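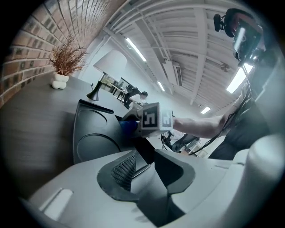
읽는 시간 6분

아이와 함께 쓰는 놀이터, 봄가을 안전 점검표 (그리고 길어진 메모들)

안녕하세요, 그리눌라드(Grulinard) 단지 부모 모임의 시리폰 꽁깨우입니다. 지난 5월에 처음 돌려 본 점검표를 이번에 조금 손봤어요. 그때 칸만 덩그러니 있으니 다들 뭘 적어야 할지 모르겠다고 하셔서, 이번에는 제가 직접 한 바퀴 돌면서 적은 의견을 항목마다 같이 넣었습니다. 말이 좀 길어도 이해해 주세요. 커피 한 잔 옆에 두고 읽으시면 딱 좋을 거예요!

점검일: 9월 16일 수요일
점검자: 시리폰 꽁깨우, 틸 라트옌
표시 방법: 양호 / 주의 / 사용 중지

1. 바닥과 착지 구역

[양호] 그네 아래 고무 바닥에 들뜬 곳이 없는가
의견: 손바닥으로 꾹꾹 눌러 가며 봤는데 전체적으로 폭신하고 괜찮았어요. 가장자리 이음매도 발끝이 걸릴 만한 데는 없었습니다.

[주의] 미끄럼틀 끝의 모래가 충분히 깊은가
의견: 아이들이 내려오는 자리는 아무래도 금방 파이지요. 한가운데가 움푹해서 틸 씨가 갈퀴로 주변 모래를 끌어다 메워 주셨는데, 그래도 좀 얕아요. 모래를 새로 주문해야 할 것 같습니다. 그동안은 놀이터에 오시는 분이 보일 때마다 발로라도 슥슥 모아 주시면 정말 고맙겠어요.

[양호] 깨진 유리, 병뚜껑, 동물 배설물이 없는가
의견: 병뚜껑 하나만 주웠습니다. 벤치 뒤 수풀 쪽은 꼭 허리를 숙여서 보세요. 서서 보면 안 보여요.

2. 그네

[양호] 사슬에 녹이나 벌어진 고리가 없는가
의견: 높은 쪽 고리는 사다리에 올라가서 봤습니다. 사다리는 꼭 두 사람이 있을 때만 쓰기로 해요.

[사용 중지] 유아용 그네 안장에 갈라진 데가 없는가
의견: 왼쪽 유아용 안장 뒷부분에 손톱 길이만 한 금이 있습니다. 작아 보여도 아이 허벅지 살이 집히면 얼마나 아픈지, 저희 둘째가 예전에 다른 놀이터에서 한 번 겪어 봐서 잘 알아요. 일단 안장을 떼어 창고에 넣어 두었고, 새 안장은 이희만 씨(Yee-man Hsueh)가 알아보는 중입니다. 오른쪽 것은 그대로 타도 됩니다.

3. 미끄럼틀과 오르는 기구

[양호] 난간이 흔들리지 않는가
의견: 어른이 체중을 실어서 밀어 봤습니다. 살짝 말고 힘껏 미셔야 해요.

[주의] 튀어나온 나사나 볼트가 없는가
의견: 밧줄 그물 오른쪽 기둥의 볼트 덮개가 하나 빠져 있어요. 볼트는 단단히 조여져 있지만 옷에 달린 끈이 걸릴 수 있는 높이입니다. 임시로 두꺼운 테이프를 감아 두었으니 혹시 떨어져 있으면 다시 감아 주세요. 테이프는 창고 문 안쪽 고리에 걸려 있습니다.

[주의] 한낮에 미끄럼판이 뜨거워지지 않는가
의견: 요즘은 아침저녁으로 선선하지만 맑은 날 두 시쯤에는 아직도 꽤 뜨끈해요. 반바지 입은 아이가 타기 전에 손등을 잠깐 대 보시면 됩니다. 난짠 빤야시리 님이 그늘막을 달자고 하셨는데, 저는 대찬성이에요! 다음 모임 때 이야기해요.

4. 담장과 출입문

[양호] 문이 저절로 닫히고 걸쇠가 제대로 걸리는가
의견: 열 번쯤 열었다 놓아 봤는데 매번 잘 닫혔습니다. 봄에는 끝까지 안 닫혀서 속을 썩였는데, 경첩을 갈고 나서는 아주 얌전해졌어요.

[양호] 담장 살 사이가 벌어지지 않았는가
의견: 주차장 쪽만 한 번 더 봐 주세요. 자전거를 기대어 두시는 분들이 계셔서 살이 조금씩 휘는 것 같아요. 자전거는 꼭 거치대에 부탁드립니다.

5. 아이들 차림과 보호자 확인

[주의] 목에 두르는 끈이나 긴 목도리를 하고 타는 아이가 없는가
의견: 이제 날이 쌀쌀해지면 목도리가 하나둘 등장하지요. 귀엽기는 정말 귀여운데, 기구에 오를 때만은 벗어서 가방에 넣어 주세요. 자전거 헬멧도 마찬가지예요. 헬멧을 쓴 채 그물을 오르면 턱끈이 걸릴 수 있습니다.

[양호] 응급 상자가 제자리에 있고 내용물이 채워져 있는가
의견: 켄드라 샤르보노 님이 반창고와 냉찜질 팩을 새로 채워 주셨습니다. 쓰신 분은 상자 안 쪽지에 한 줄만 적어 주세요. 창고 자물쇠 번호는 그대로 624입니다. 이 점검표는 우리 부모님들끼리만 보는 것이니 다른 데 옮기지는 말아 주세요.

6. 고칠 것과 비용

유아용 안장 교체: 이희만 씨 담당, 새것이 올 때까지 왼쪽 그네 사용 중지
볼트 덮개: 틸 씨 담당, 맞는 크기를 찾으면 바로 끼우기
모래 보충: 시리폰 담당, 견적 받는 중
모임 통장에는 대략 612유로가 남아 있어서 안장과 덮개까지는 걱정 없을 것 같고, 모래는 견적을 보고 다시 의논드릴게요.

다음 점검을 같이 돌아 주실 분을 한 분 더 찾고 있어요. 한 시간 남짓이면 끝나고, 무릎이 좀 더러워져도 되는 바지만 입고 오시면 됩니다. 아이를 데려오셔도 좋아요. 다만 점검하는 동안에는 기구를 탈 수 없으니 공이나 분필을 챙겨 주세요. 빠진 항목이 보이면 점검표 뒷면에 적어서 창고 안 파란 서류철에 꽂아 주시면 제가 다음번 표에 넣겠습니다.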